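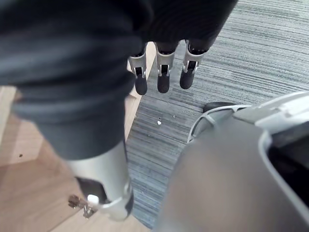 In Praise of the Crumb

Þórey Bjarnason
July 2023
3 min read

Search this site Go

Every robotics competition I have judged asks teenagers to move a foam block from one square to another. The blocks are bright, the squares are brighter, and the floor is as flat as a pool table. Then the kids go home, where the floor is half wood and half carpet and the thing that needs picking up is a white speck the size of a lentil.

The summer club at Kastdale has given up on blocks. For 28 afternoons its 13 members work on one chore, cleaning up a room, with a hand that has three metal fingers and black rounded tips. My colleague Villads Lauritsen thinks this is a waste of a good hand. He would like a trophy. I have seen the trophies, and they mostly hold pens.

What I like about the chore is how rude it is. Striped gray carpet hides things. The line where it meets the planks runs on a diagonal, which suits no one's code. A student can spend 60 minutes getting three fingers to hang over a crumb and another 60 learning that hanging over a crumb is a long way from having it. Foam blocks let you skip that second hour, and I would argue the second hour is the class.

Parents do ask what there is to show for it. At the open day in August they'll get five minutes of a machine being very careful near a rug. I've sat through worse recitals, and paid for the lessons.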